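Segundo mes con las pastillas

En abril me cambiaron el tratamiento. Dejé las infusiones en el hospital y ahora tomo Hitis en casa, 2 comprimidos al día, 800 mg en total, siempre a las 8 de la mañana y sin desayunar.
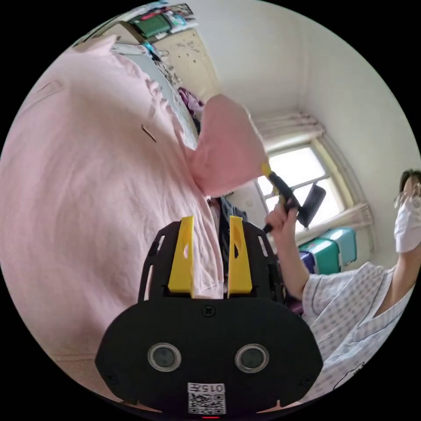

La analítica salió bien, plaquetas en 107, y el oncólogo no toca la dosis. Lo peor sigue siendo la piel de los brazos, que no aguanta costuras ni lana áspera. Voy con ropa suelta, rosa casi siempre, de la que se arruga con mirarla.

El cansancio llega por la tarde — me acuesto un rato y se pasa. 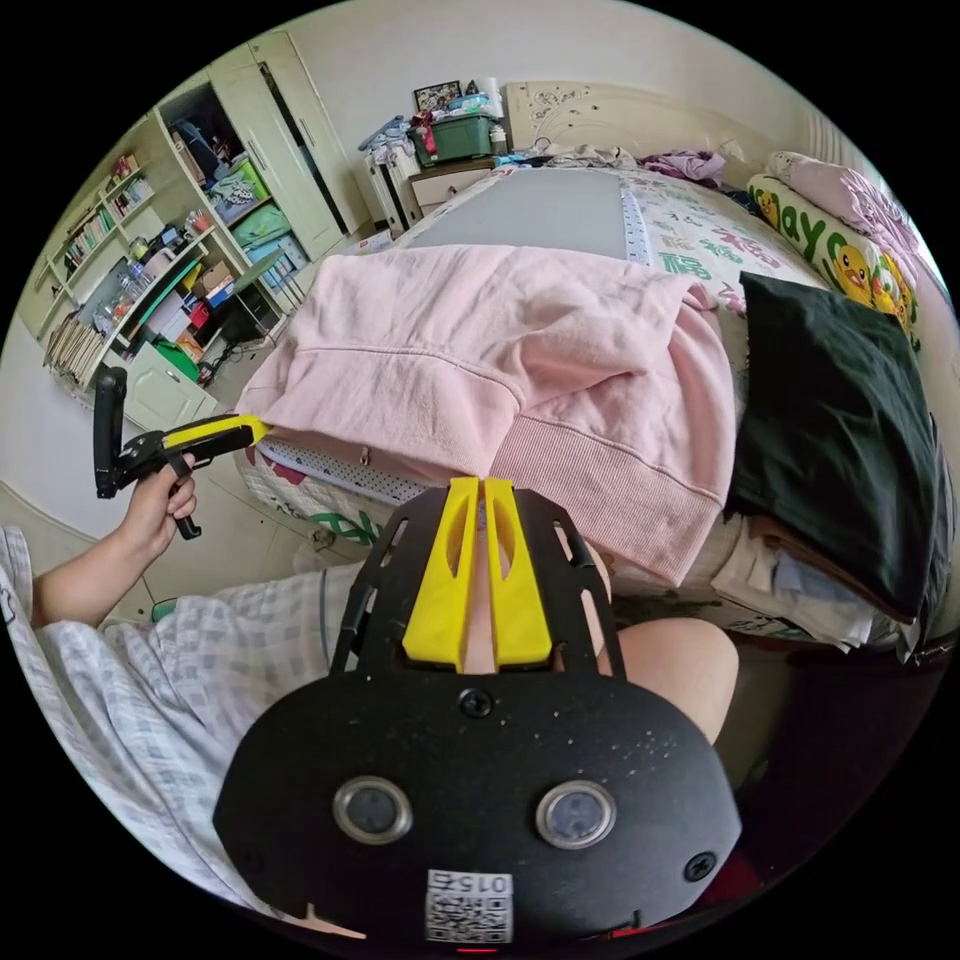

Marisa me escribió que a ella el sarpullido le bajó al tercer mes y que no dejara la crema aunque pareciera inútil. Le hago caso. La farmacia de la calle Timusar me la trae por encargo.
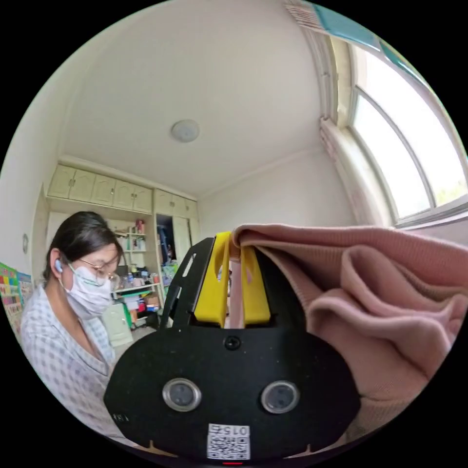 El punto rosa y, a la izquierda, mascarilla puesta.

La próxima revisión es en junio.

Categoría: Mi tratamiento

2 comentarios

Prila: ¿Te dejan tomar café después?

Pasaribu: Mucho ánimo, yo empiezo la semana que viene.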